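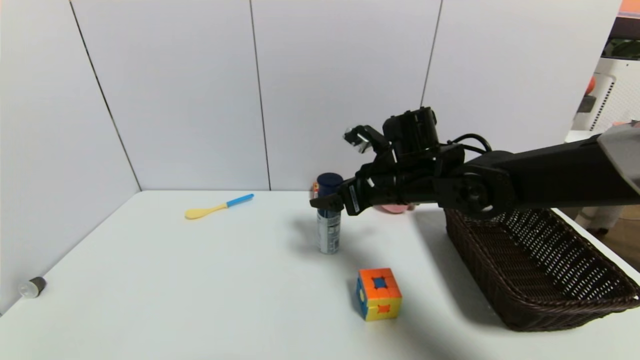
Photo: Aliki Alexiou / Zurkside

If you've got a novel sitting in a drawer, you may want to dig it out. Zellov, the small e-book store I've been nagging you all to try, is opening its doors to authors who publish their own work, starting 6th October. I got the email last night and read it twice!

The basics are pretty simple. You upload your manuscript and a cover, pick a price, and the book goes on sale in the store. There's no sign-up fee for the first 200 authors. After that it'll be a yearly charge, though they haven't said how much (I asked, and I'm still waiting).

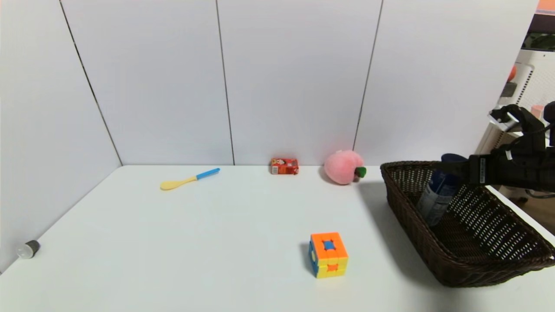 Print is coming too, but not until January. Dewulf will handle the printing, with a minimum order of 100 copies — a lot of boxes for my hallway, I have to say. I'd probably stick with e-books for the first title and see how it goes.

Poetry and short stories are welcome, and you can still sell the same book anywhere else you like, which was my big worry.
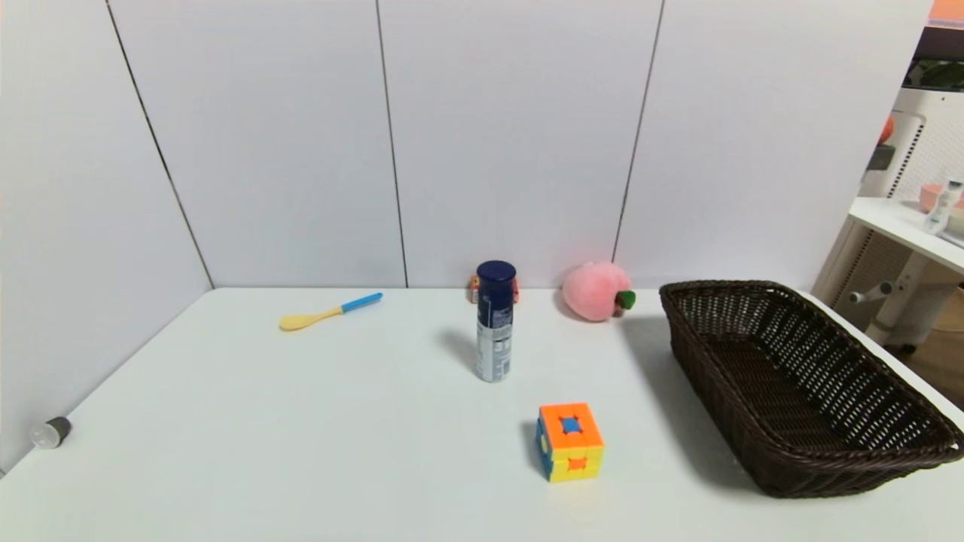
Tsz-kin Tsai: Do we know if they pay monthly? My last store held my royalties until I hit a minimum, and with short stories that took me most of a year.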